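What a laundry floor taught me about folding knitwear

I spent my working week in the finishing room at Sorkard, folding other people's clothes, and then I came home and folded my own. You'd think I'd be sick of it by now, but I've picked up more good habits since the machines arrived than I did in all the years before, so I thought I'd put them down for anyone with a shelf full of jumpers and no patience.

A bit of background first, for those who haven't been reading long. Sorkard does hotel linen mostly, plus a wash-and-fold service for private customers. In December the firm put in two folding lines from Hegazy. They take the flat stuff: sheets, towels, pillowcases, napkins. On a decent shift the pair of them get through 700 towels before the first tea break, and my shoulders are very grateful! What's left for us on the tables is everything that isn't a rectangle, and that means knitwear, baby clothes, anything with a frill.

So my job has got slower and fussier. I used to stand in one spot doing bath sheets till I could do it asleep. Now every piece is different and I have to look at it. Some of the girls hate that (the towels were a good time for a natter, and you can't natter over somebody's best cashmere). I like it, on the whole. The noise I could do without.

The other change is that we're asked to explain ourselves. When the automation people from Sustano were planning what might come next, they wanted each of us to say how we fold a cardigan, step by step, and I couldn't do it. My hands knew and I didn't. I had to fold the same one over and over, talking out loud like a telly cook, and that's how half these tips came about. 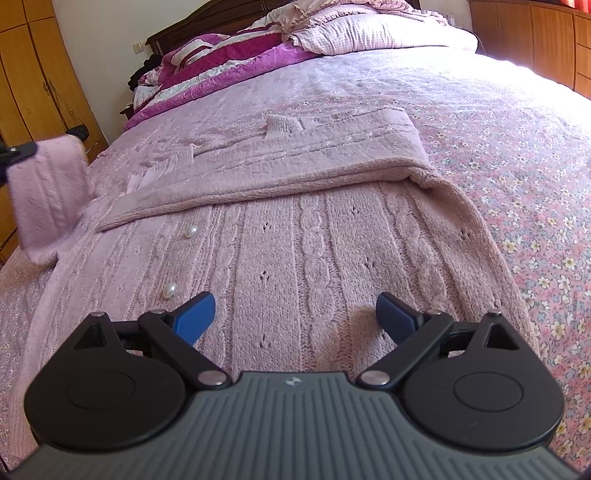 Userton, January 23, 2020

Cable knit is the one I get asked about most, so let's start there. A pale pink cardigan with pearl buttons and those little eyelet holes is pretty to wear and a pest to fold, as the twists make it thick and it wants to spring open again. Spread it right out before you do anything else. A bed is better than a table for this at home, you get the room and nothing slides off.

Smooth it with the flat of your hand, going along the cables and never across them. If you push across you'll get ripples, and they'll still be there when you take it out of the drawer.

Do up the top button, the bottom one and one in the middle. We used to do all of them at work, but three holds the fronts together perfectly well and it's kinder to the buttonholes.

Sleeves next. Lift each one up and lay it down where you want it, don't drag it. Dragging is what pulls the armhole out of shape, and it took me years to spot that I was doing it. I lay mine straight down the back, one beside the other, so there isn't a lump in the middle.

Then fold in thirds, from the hem up. A heavy knit folded in half gets one hard crease right across the tummy. Thirds gives you two soft ones, and if you tuck a bit of tissue into each you'll barely see them.

A few other bits from the tables:

Ribbed collars should go on the outside of the fold, standing up a little. Squash them flat and they stay flat.

Anything with a fuzzy surface goes on top of the pile. Bobbles come from rubbing, and the bottom of a stack gets the most of it.

Don't fold knits the minute they come off the airer. Give them an hour lying flat, even if they feel dry.

For towels, pinch the two corners, give one good snap and fold lengthways first. The Hegazy machines do it lengthways first as well, so I feel I've been proved right.

If a fold goes wrong, open the whole thing out and start again. Fiddling with it takes longer every time.

People do ask me whether I'm worried about the next machine. A bit, yes. We were told there'd be no jobs lost over the folding lines and so far there haven't been, though two who left before Christmas weren't replaced, and we all noticed. Hours are the same. I've been moved up a grade for the knitwear, which came to 19 pence an hour more, so I'm not booking the cruise just yet.

Next time I'll do fitted sheets. The machines can't manage those either, and we've got a whole trolley of them waiting on Monday.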